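Room Attendant, Furnished Lounges (part-time)
Erngate Residences, Dondton
Reference: 302

Erngate Residences lets furnished apartments and maintains the shared lounges on each floor. One position is open for a room attendant, starting in November. The post covers daily tidying and surface care in the lounges. Bedrooms and kitchens are handled by a separate team.

Scope of work

Each lounge is furnished with a gloss black table with gold-colored trim, upholstered seating, full-length curtains, a patterned carpet and a potted plant. A wastebasket is kept on the floor by the table.
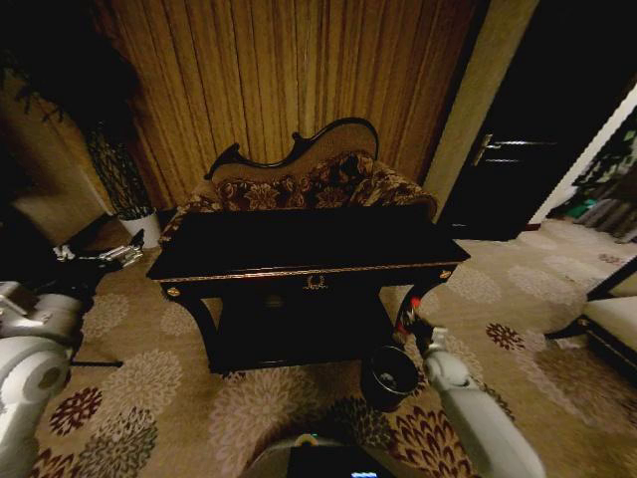 The attendant completes one pass per lounge per shift. A pass takes 20 minutes and follows a fixed order: tabletop, seating, floor, wastebasket. Empty bottles, wrappers and paper are removed first. Gloss surfaces are then dusted with a dry microfiber cloth and wiped with a second cloth, lightly damp. Spray is applied to the cloth, never to the table. Abrasive pads are not permitted on any trim or ornament.

Seat covers are straightened by hand and vacuumed with the upholstery head at low suction. Curtains are left as found unless the supervisor asks for them to be drawn. Spills on carpet are blotted and logged, with the time and the product used.
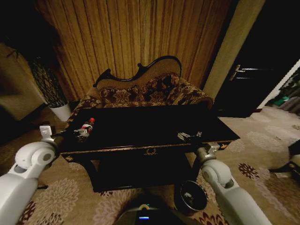 Bottles with liquid left in them are emptied at the service sink before disposal. Personal items left by residents are bagged, labeled and taken to the front desk. Plants are watered by the day supervisor only.

Requirements

- 3 months of paid cleaning or housekeeping work
- Ability to bend, kneel and reach under low furniture
- Ability to read product labels and fill in a written log in English

Experience with lacquered or carved furniture is useful but not required.

Hours and terms

Shifts start at 7 a.m. Paid training is given on site. Cloths, gloves and vacuum are supplied. The trial period is 60 days.

To apply

Send a short work history and one reference to Nadiia Stetsiuk, Housekeeping Office, quoting the number above. Questions about shift times go to Ashwin Kotian at the front desk.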